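Subject: Re: [hostlist] duvet covers, washing, how many sets??

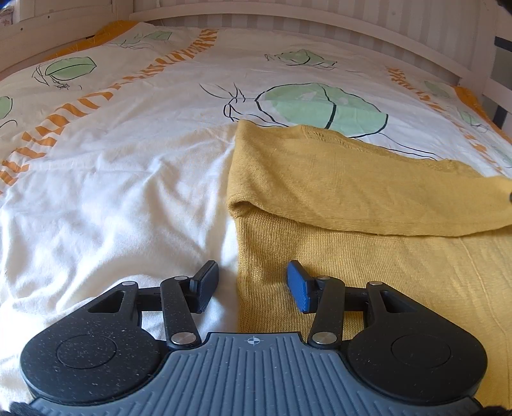

OK replying between changeovers so forgive the typing. Adom asked a bunch of stuff on Sunday and I see only the ironing part got answered, so going back to the rest of it. His message is quoted below in bits, my replies under each bit.

Adom Baidoo wrote:

> Hi all, new to the list. My sister and I are opening four
> guest rooms in June, in the old Asante house (the one with
> the long porch, if anyone here knows it). We have beds and
> mattresses and not one sheet. How many sets per bed do
> people keep? I've read two, I've read five.

Three. One on the bed, one in the wash, one on the shelf. Two works until the day the dryer dies or somebody spills red wine at 10pm and then you are up at midnight with a hair dryer, ask me how I know. Five is hotel thinking, they send out to a laundry and wait days for it to come back. You have a machine in the house I assume? If you're sending out then yes, go to four at least.

Pillowcases are different. Get double what you think. Makeup, hair dye, nosebleeds, sunscreen. I lose pillowcases at three times the rate of anything else and it's always one of a pair.

> We were looking at duvet covers with a print on them
> instead of plain white. My sister says white because you
> can bleach it. I say prints because it's supposed to feel
> like a house. Who is right?

Both of you, annoyingly. What I do — print on the duvet cover, plain white for everything that touches skin. Sheets and pillowcases get the bleach, cover gets a warm wash and stain stick. Guests like a bit of pattern when they open the door. I've had people mention the covers in the guest book, never once had anyone mention a plain white one.

Things to watch with prints. White background is fine, in fact it's good because the room stays bright, but check if the print is on the surface or dyed in. Rub it with a damp white cloth before you cut the tags off. If color comes off on the cloth send it back. And don't mix batches, if you need three for a room buy all three the same day, the reorder never matches. I have two from Drelia and a third one bought a year later which is supposed to be the same green. It is not the same green.

Also busy print hides small marks from the guest but it hides them from YOU too. Strip the cover off and hold it up to a window before it goes in the machine, every time. Found a whole ballpoint line on one that had been through the dryer already and that was that.

> Thread count. The shop keeps pushing us up. Is 4000 a real
> thing or is somebody pulling my leg?

Leg is being pulled. Or they're counting every little ply and then multiplying by the moon. For what you're doing 200 percale is fine, it's crisp and it dries fast and it can take a beating. I went higher in one room thinking it'd feel fancy, and it took forever to dry and pilled where people's feet go. If you want softer go up a bit but feel it in your hand first, ignore the number on the packet.

Cotton/poly blend, people will fight me on this list but for the duvet covers I don't mind it. Less ironing. For the sheets all cotton, guests notice when they're hot.

> Wanance has a starter bundle for small guesthouses, $197
> per room. Ernivex is cheaper at $87 but you get fewer
> pieces. Any experience with either?

Only the Wanance one and not the current version so grain of salt. The towels in it were good, still using them. The duvet cover had buttons at the bottom, which I hate hate hate. Buttons come off in the wash and then clog the filter and then you're sewing at the kitchen table. Look for a zip or long ties. Ties in the inside corners too, otherwise the duvet slides down and you get an empty flap at the top and the whole bed looks sad no matter how you smooth it.

Don't know Ernivex. Before ordering ask them what size the cover is AFTER washing. Mine shrank enough that the duvet was bunched up inside it like a sausage. Buy one, wash it hot twice, measure, then order the rest. Costs you a week but you have until June.

Work out per piece, not per room, a bundle with a decorative runner and two cushions in it is charging you for a runner and two cushions. You'll take the cushions off after a month, everybody puts them on the floor.

> Last one. How do you get the cover to look smooth without
> ironing it? Ours look like we slept in them already.

Take them out of the dryer while they're still a tiny bit damp and put them straight on the bed. Pull from the foot end, not the top, then the sides. Spray bottle with plain water for the stubborn folds, smooth with the flat of your hand, open the window, go do the bathroom. By the time you're back most of it has dropped out. It will still have some soft creases and that's ok, it's a bed in a house. The hard fold lines from the shelf are what looks bad — so roll them on the shelf, don't fold. Takes more space.

And don't overload the machine!! One cover plus two pillowcases, that's a load. If you put sheets in with it they all end up inside the cover in a wet ball. Do up the zip or tie the ties first. Same reason.

Somebody else asked off list about duvets themselves, down vs synthetic. Synthetic for guests, allergies, and you can wash it at home if the machine is big enough. We keep one light and one heavier per bed and the spare lives in a zip bag at the bottom of the closet with a note on it so people know they're allowed to use it. Before the note they'd come ask at breakfast looking half frozen.

Oh and label everything. Laundry pen on the hem, room number. I didn't for the first year and I'm still finding queen sheets folded in with the full ones, usualy when I've got a bed half made and a car in the driveway.

Adom if you want to come see how the linen closet is set up you're welcome, weekdays after 2 are best. Bring your sister. I'll write the mattress protector stuff separately, that's a whole other rant and the dryer just buzzed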